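Will a machine ever put my shopping away?
Jun 22, 2023

My sister-in-law rang last night to ask whether she should hold off buying a new dishwasher, as "the robots will be doing it soon anyway". I laughed, then spent the whole evening reading about it, so I suppose the joke's on me.

My answer, Tracey Mellor, is buy the dishwasher! Floors, fine. Our old vacuum manages the hall and most of the kitchen, and only eats a sock now and then. But anything with hands in it is still miles off, as far as I can tell. I watched two clips of the Ledunora arm folding a tea towel and I could have done the whole airing cupboard in the time (and I'm slow).

What surprised me is how much of the work is people showing the machines what to do, over and over, with grippers in their own hands. And it's dull stuff, too. Jars on a shelf!
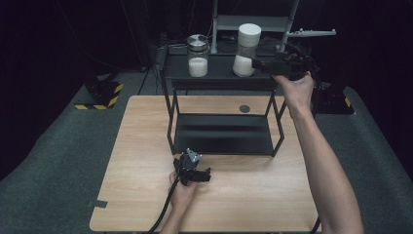
Two jars, one little black rack and a gripper for each hand.

Think what's in a job like that, though. A squat jar wants a different hold from a tall thin one, and there's a shelf in the way of your knuckles. I do it half asleep while the kettle boils.

Tùng Âu left a comment on my February post saying shops will get there before homes do, and I think he's right — a stockroom stays put, whereas my cupboard gets rearranged by teenagers.

Anyway, the dishwasher she wants is £697, and I've told her to haggle.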